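The Small Workbench, Dressed Up: A Gallery

Every few months somebody tells me a workspace should "spark something". Usually they mean a plant. I have spent enough years tidying benches to be wary of the idea, so when the Larden studio on the Skirkau road put a decorated worktop on show in July, I went along expecting to grumble. The brief, pinned by the door, promised a bench that is "a pleasure to clear". I have yet to meet one.

It is a small square worktop, black with white veining, and the shelf, the flowers and the wallpaper have plainly had more thought than the storage. Entry was £2, which felt fair.

The whole corner

Flowers in a wire basket on the back bar, a fern poking out of the top, corgis on three sides. I don't mind the basket. It hangs clear of the work, and artificial greenery at least never drips. The blue dustpan on the right is the one item I'd have brought myself, and I would still want to know where it lives once the sweeping is done. 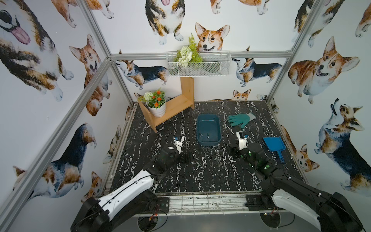

The tray and the glove

I'm told the teal tray is the heart of the system: small parts go in, and the bench stays clear. Fine, as far as it goes. Three socket bits in a tray that size look a bit lost, and there are no dividers to stop them sliding about when you pick the thing up. A jam jar lid would do much the same job. The glove lies flat beside it, light grey cuff and all, taking up a fair patch of a worktop that has none to spare. Give it a hook, I say.
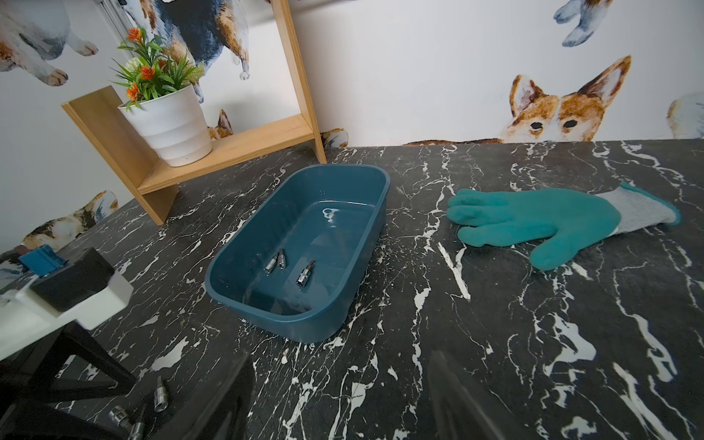
I asked at the desk what the full set-up costs. The answer was £800 fitted, with the Korletey shelf on its own at £40. For a few pale boards at an angle I find that hard to swallow, handsome as they are, and the slanted one strikes me as a waste of a good flat surface. The leaflet also claims 1565 people have "rediscovered their bench" this way. It doesn't say how they were asked, or whether any of them still put their sockets back on a Friday afternoon.

Horkell are due to show their own version in the same room next. The leaflet for that one mentions drawers, so I may go back.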